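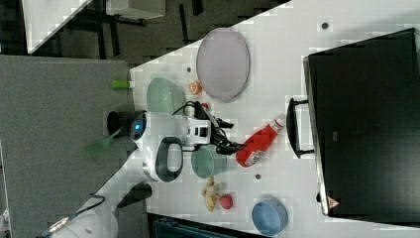
## 뒤집개와 조리 도구 관리

뒤집개는 쓰고 나서 바로 미지근한 물에 헹군다. 기름이 굳은 다음에는 틈새를 닦기가 번거롭다. 구멍이나 홈이 있는 제품은 못 쓰는 칫솔로 홈 방향을 따라 문지른다. 손잡이와 머리가 만나는 이음매도 같이 닦는다.

실리콘 도구가 미끈거리면 베이킹소다를 한 숟갈 푼 물에 담갔다가 헹군다. 물 온도는 60도면 충분하다. 나무 도구는 담가 두지 말고 씻은 뒤 세워서 말린다. 나무가 거칠어졌으면 600번 사포로 결을 따라 가볍게 밀고 식용 오일을 얇게 바른다.

나일론 뒤집개는 끝이 녹거나 갈라졌으면 버린다. 뜨거운 팬에 걸쳐 두는 습관이 있으면 금방 상한다. 불을 켠 동안에는 작은 접시를 옆에 두고 거기에 올린다.

## 도구통

도구통은 바닥에 물이 고이기 쉽다. 일주일에 한 번은 전부 꺼내고 통 안쪽을 닦는다. 키친타월을 접어 바닥에 깔아 두면 편하고, 젖으면 바로 간다. 통이 꽉 차서 도구가 잘 안 빠지면 자주 쓰는 것만 남기고 나머지는 서랍으로 옮긴다. 우리 집은 국자 하나, 뒤집개 하나, 집게 하나, 나무 주걱 둘을 꽂아 놓고 쓴다.

칼은 도구통에 같이 꽂지 않는다. 가위도 날이 위로 가지 않게 둔다.

## 채반과 체

국수나 채소를 건진 채반은 뒤집어서 바깥쪽부터 물을 세게 뿌린다. 안쪽에서 뿌리면 찌꺼기가 구멍에 더 박힌다. 전분이 말라붙었을 때는 찬물에 10분쯤 불린 뒤 솔로 닦는다. 고운 체는 솔을 세게 쓰면 망이 늘어나니 손가락으로 살살 문지른다.

플라스틱 채반에 김치 국물이 들었으면 주방 세제로 씻고 햇볕이 드는 창가에 하루 둔다. 한 번에 안 빠지면 다음 날 또 내놓는다. 뜨거운 면을 부을 때는 제품 바닥의 내열 온도를 먼저 본다.
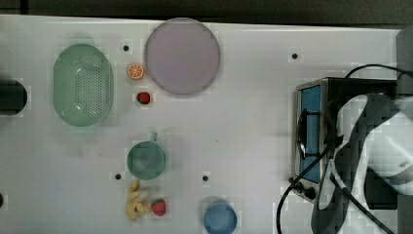

**채반을 식기세척기에 넣어도 되나요?**

제품 바닥에 식기세척기 표시가 있으면 넣어도 됩니다. 플라스틱 제품은 위 칸에 엎어서 넣고, 표시가 없으면 손으로 씻으세요.

## 말리기와 보관

- 채반은 물기를 턴 다음 비스듬히 세워 둔다. 겹쳐 놓는 것은 다 마른 뒤에 한다.
- 건조대 물받이는 이틀에 한 번 비운다. 물때가 끼었으면 구연산 물을 뿌리고 조금 있다가 닦는다.
- 서랍에 넣는 도구는 머리 방향을 한쪽으로 맞춘다.
- 행주는 삶은 뒤 펴서 널고, 젖은 채로 수도꼭지에 걸어 두지 않는다.

구연산과 락스는 절대 같이 쓰지 않는다. 락스로 닦은 날에는 구연산을 다음 날로 미룬다.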